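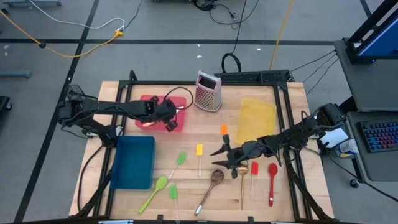 Figure 2.1 Spoons, spatulas and a box grater on a wooden tabletop, with containers in three colors.

Household Practice > Part One: The Kitchen > Chapter 2: Sorting Small Tools

March, by Padmavathi Rai and Ridwan Pelupessy

Reading time: 8 minutes

Chapter 2
Sorting Small Tools

Chapter 1 dealt with the large, fixed parts of a kitchen: the sink, the stove, the cupboards and the distances between them. A cook can't do much about those without spending money. The small tools are another matter. Spoons, spatulas, knives, peelers, whisks and graters can be moved in an afternoon, and where they end up decides how much walking and searching the cook does for years afterward.

This chapter covers the first half of that work, which is sorting. Chapter 3 takes up storage. The two are often done together at home, and the result is usually that things go back where they were. We ask students to finish one before starting the other.

By the end of the chapter you should be able to empty a drawer and lay out its contents so that every piece can be seen, choose a basis for sorting and stick to it, set up temporary containers, handle the pieces that belong to more than one group, and write a short sorting record.

2.1 What counts as a small tool

For the purposes of this book, a small tool is anything used by hand in preparing or serving food that has no motor and doesn't hold the food while it cooks. A ladle is a small tool. A saucepan isn't. Measuring cups are included, mixing bowls are left for Chapter 4, and cutting boards are discussed with the counter in Chapter 6.

Table cutlery sits at the edge of the definition. A household that keeps forks and table knives in one drawer and cooking tools in another should treat the cutlery as already sorted and leave it alone. Where the two are mixed, take everything out together.

The word "utensil" is used in this book for small tools with a handle and a working end. The working end is called the head. On a spoon the head is the bowl; on a spatula it is the blade, but we avoid that word for spatulas so as not to confuse them with knives.

2.2 The Likcombe drawer count

Most people guess low when asked how many small tools they own. The drawer count carried out in Likcombe gives some idea of the size of the job. It recorded 1,411 small tools in the kitchens that took part. The fullest single drawer held 39, among them 2 can openers that no longer turned and 2 lids from jars that had been thrown away.

Padmavathi Rai, who ran the count, kept the sheets, and they are used again in the exercises at the end of Chapter 3. Two points from them matter here. The first is that spatulas and large spoons made up the biggest group in nearly every kitchen. The second is that the pieces used daily were seldom at the front of the drawer. They were on top, which is a different thing: a tool on top gets used, is washed, and goes back on top, and whatever lies below stays below.

A drawer can therefore seem to work well enough and still be mostly storage for things that are never picked up.

2.3 Laying out

Sorting begins on a large flat surface. A kitchen table is best. A counter will do if it is deep enough, but small things tend to get pushed toward the wall and hidden behind bigger ones. A bed is sometimes suggested and should be avoided on account of knives.

Clear the surface and wipe it. Then take the tools out of the drawer a few at a time and put them down separately. Do not tip the drawer. Tipping makes a heap, and a heap has to be taken apart before anyone can see what is in it.

The tools don't need to be straight or in rows. In Figure 2.1 the spoons and spatulas lie at various angles across the lower half of the table, and it is still easy to tell them apart. What matters is that the heads don't cover each other. Handles may cross without much harm.

Tall and bulky pieces go toward the back. A box grater is the usual example. Stand it upright, where it takes up little room and can't roll, and lay the flat pieces in front of it.

Knives come out last and go straight into a container of their own. If you are working with children or with a large class, an adult should move the knives before anyone else comes to the table.

2.4 Choosing a basis

There are four common ways to sort small tools.

By kind. All the spoons together, all the spatulas together, all the knives together. This is the quickest to carry out and the easiest to explain to another person. It is the method used in most school kitchens.

By material. Wood, metal, silicone, hard plastic. This helps where washing is the main concern. Wooden pieces are usually kept out of the dishwasher, and a household that loses a wooden spoon to cracking every few months may find it worth having them in one place.

By task. The tools for baking in one group, those for the stove in another, those for serving in a third. This takes longer to set up and suits a kitchen where one person does most of the cooking.

By frequency. Daily, weekly, hardly ever. This is the most useful basis for deciding what to keep and the hardest to do from memory. Students who choose it should keep a tally sheet for two weeks first.

Color isn't on the list. It is tempting when the tools are bright, and a table with green, red and yellow spatulas on it almost asks to be sorted that way. But color tells the cook nothing about what a tool does, and the method fails with the first plain steel whisk. Color is more use on the containers, as the next section explains.

Pick one basis and write it at the top of a sheet of paper. If you find halfway through that you want another, stop, put everything back on the table and begin again. Mixed bases are the commonest fault in student work — a group called "wood" beside a group called "baking" leaves the rolling pin with two homes.

2.5 Setting up containers

Containers at this stage are temporary. Shallow trays are better than deep bins for short pieces, which vanish into a bin and can't be compared. A bin with raised walls suits longer pieces or a group that is likely to grow. Baking pans, shoe-box lids and dishpans all serve.

Use containers of different colors if you have them. The color stands for the group during the sorting, so that one person can say "yellow" and another can put the piece down without reading a label. Write the meaning of each color on the same sheet as the basis.

Start with no more than three or four containers. Leave bare table between them and the person sorting. It is needed for pieces being looked at, and for the ones nobody has made up their mind about.

Place knives so that the handles point one way. A hand reaching into the container then meets a handle first. Put nothing on top of them.
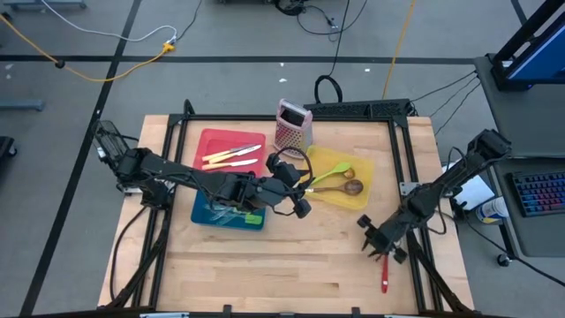
Rekha Shetty writes that she has given up sorting by kind and doesn't think beginners should be taught it first. Her spoons were all together for years, she says, and every morning she moved four of them to get at the one for oatmeal. She would rather see students start with frequency, even if they have to guess, and correct the guess a month later.

Her point is a fair one for a kitchen with a single cook. In a shared kitchen the guess is harder to make, as each person will have a different spoon in mind. We have kept sorting by kind as the first exercise because a class can check it: anyone can look into a container and see whether the pieces in it are spoons. Students working at home are free to do Exercise 2 before Exercise 1.

The containers in Figure 2.2 show how far a group can be allowed to vary. The knives are in the red one, with their blades pointing the same way. The yellow one has a bright green spoon alongside dark brown wood, so whoever looks into it should not be thinking about color or material. The grater stands behind, outside the containers. Large single pieces can be left standing like this until storage is decided.

2.6 Pieces that don't fit

Every drawer has some. They fall into a few types.

Double tools, such as a slotted spoon with a flat edge that is used as a turner. Decide by what it is used for most and write the decision down. The same question will come up again with the next one.

Parts, such as a loose whisk handle or a blade from a food mill. Keep them in a cup until the rest is found. If the rest is not found by the time the sorting is over, the part goes.

Duplicates. Two of the same tool is often reasonable, above all for wooden spoons and small spatulas. Lay them next to each other and compare the heads. One is generally more worn, and that will be the one used more.

Unknowns. Ask the other members of the household before discarding anything. Meenakshi Acharya's class at Nalville keeps an unknowns tray by the door for this, and most of what goes into it is claimed.

2.7 The sorting record

The record is one page. It gives the basis, the containers and what each stands for, the number of pieces in each group, and a list of the pieces that caused difficulty with the decision made. Leave the lower third blank for notes on storage, to be filled in during Chapter 3.

Write it before anything is put back. A record made afterward tends to describe the drawer as the writer hoped it would be.

Terms used in this chapter: small tool, utensil, head, basis, temporary container, double tool, unknown, sorting record.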